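**Wanted: people with messy tables and a little patience (paid, starts in June)**

Hi! I'm Jin-sol Kang, and I look after home trials at Flornadance. We make the Civov, a hand-held gripper you carry around the house and use to pick things up, put them in boxes, and generally do with two fingers what you'd normally do with five. The recordings go toward teaching robot arms to handle ordinary household stuff. The kit is nearly ready to sell and I'd love for more people outside our office to have a go at it first (we've all gotten way too used to its quirks!).

So I'm looking for 15 people who'll take a Civov home and pack, sort and tidy with it. Plastic bags, little cartons, chargers with the cable still hanging off, whatever you've got lying around. Please don't clean up for us. A bag that crinkles and slides is worth much more to me than a neat wooden block.
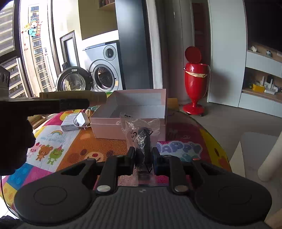
You'd do 168 short tasks over the month, at whatever hours suit you. Most people settle into doing a bunch after dinner. I pay $290 for the full set, plus $15 if you fill in the long feedback form at the end, and yes, I read every word of it. Complaints welcome! The last group grumbled about the trigger spring and Malcolm Lambert, who designs our hardware, went and softened it.

What I need from you:

- You're 18 or over and can hold a tool in one hand for a while without it bothering you
- A table, decent light, and Wi-Fi that mostly works
- Everyone you live with is OK with the room being recorded
- You'll tell me when something is annoying

No robot experience needed. If you have some, great, but tell me, as I'd like a mix.

The kit comes in a padded case with a charger and a printed guide, and I'll do a video call with you before your first session. You send it all back at the end, and shipping is on us both ways.

To apply, write to the Flornadance trials desk with the subject line "Civov at home" and a few lines about your place and what's on your table right now. I'll get back to everybody, even if it takes me a few days.

Posted 3 May 2019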